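Topics Materials Forces Buildings Glossary Teachers
Flemarum Learning > Forces > Bending and stiffness > Folds, ridges and waves
Print this page | E-mail this page

Folds, ridges and waves: how a thin sheet is made stiff

Text by Josefina Saavedra

A sheet of writing paper held by one short edge will droop. The same sheet, folded once down the middle and opened a little so that it makes a V, will stick straight out from the hand. It has the same weight and the same amount of paper in it as before. Only its shape has changed.

This page explains why shape matters so much, and where the idea is used.

Stiffness and strength

These two words are often mixed up. Stiffness tells you how much a thing resists bending. Strength tells you how much load it can take before it breaks or stays bent for good. A rubber ruler is not stiff, but it is hard to break. A dry biscuit is quite stiff, but it is weak. Most of this page is about stiffness.

What happens when something bends

Lay a thick foam sponge across two books and press on the middle. The top face of the sponge is squeezed and becomes shorter. The bottom face is stretched and becomes longer. Engineers call squeezing "compression" and stretching "tension".

Somewhere between the top and the bottom is a layer that is neither squeezed nor stretched. It is called the neutral layer. Material close to the neutral layer does little to stop the bending. Material far away from it does a lot. If you draw straight lines down the side of the sponge with a felt pen before you start, you can watch them spread apart at the bottom and close up at the top.

A flat sheet of paper is so thin that all of its material is close to the neutral layer. It bends with hardly any effort. When the paper is folded into a V, parts of it are moved up and parts of it are moved down. They are now a long way from the neutral layer, compared with the thickness of the paper, and they resist.

The height rule

Doubling the thickness of a solid flat strip makes it eight times as stiff. This is because the stiffness depends on the thickness multiplied by itself and then by itself again: two times two times two is 8. Three times the thickness gives 27 times the stiffness.

The same rule explains why a wooden ruler bends easily when it is laid flat and very little when it is turned on its edge. Floor beams in houses are set on edge for this reason.

Making a sheet solid and thick would use a lot of material. Folding it gives height without adding any.

Direction

Folds have a direction, and they only help in that direction. A sheet with long straight ridges is hard to bend across the ridges, meaning so that each ridge itself has to curve. It is still easy to roll up the other way, with the ridges staying straight. A folded paper fan shows this well. It opens and closes freely one way and stays rigid the other.

Where a thing must be stiff in more than one direction, there are several answers. One is to glue a flat sheet on each side of a wavy one, as in cardboard boxes. Another is to run the ridges in a ring, pointing outwards from a centre. A third is to curve the sheet two ways at once, like an eggshell or a helmet.
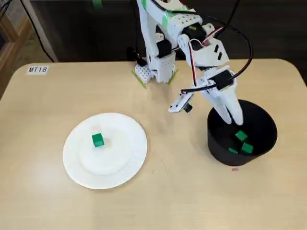
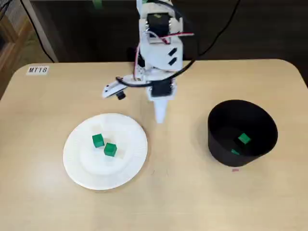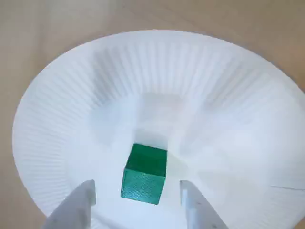 First and third pictures: white paper plates with fluted rims. "Fluted" means shaped into narrow ridges and grooves.

Corrugated iron

Iron sheet rolled into waves was first sold in the nineteenth century. It was light enough to be carried by ship and by cart, and a roof made of it needed fewer supports than a flat metal roof. The name stayed in use after makers changed from iron to steel. The metal is coated with zinc to slow down rust.

The old wool store at Bustos is a good building to study. Its roof has 656 sheets, laid with the waves running from the ridge of the roof down to the gutters. Laid this way the sheets are stiff between the beams that hold them, and rain runs down the grooves. Each sheet overlaps the one beside it by one whole wave. The screws go through the tops of the waves, where less water flows.

The footbridge at Guda uses the same idea in its floor. The steel deck is folded into square-cornered troughs, 75 millimetres deep, and concrete is poured on top. The troughs hold the wet concrete up while it sets.

Cardboard

The board in a packing box has three layers. The two outer ones are flat and are called liners. The middle one is wavy and is called the medium, or sometimes the fluting. The liners do most of the work against bending. The job of the medium is to hold them apart. If a box is trodden on and the medium is crushed, the liners come closer together and the board turns floppy, even though no paper has been lost.

Box board is graded by the size of its waves. Large waves give better cushioning. Small waves give a smoother surface for printing.

Ridges in nature

Fan palm leaves are pleated. The pleats let a broad, thin leaf stand out from its stalk. Scallop shells have ribs that spread from the hinge. The wings of dragonflies are not flat either: seen from the end, a wing makes a zigzag, with a vein at each corner.

A test to carry out

You will need two sheets of A4 paper, two piles of books of the same height, a ruler and some coins of the same kind.

Set the piles of books 20 centimetres apart. Lay one flat sheet across the gap and add coins to the middle, one at a time, until it falls in. Write down the number.

Fold the second sheet into a zigzag with 9 folds, all running along its length. Keep the folds even and press them with the edge of the ruler. Lay it across the same gap, with the folds going from one pile to the other. Add coins again and write down the number.

Then turn a zigzag sheet so that the folds run the other way, and repeat.

When the zigzag fails, look at how it does so. The sides often spread outwards first, and the sheet loses its height. Taping a strip of paper underneath holds the sides in. At the school in Fudia, pupils tested sheets with and without the strip and drew a bar chart of the results.

Words used on this page

Compression: squeezing.
Corrugated: shaped into waves.
Neutral layer: the part of a bending object that is neither squeezed nor stretched.
Stiffness: resistance to bending.
Tension: stretching.

Next in this section: Tubes and hollow stems

Print this page | E-mail this page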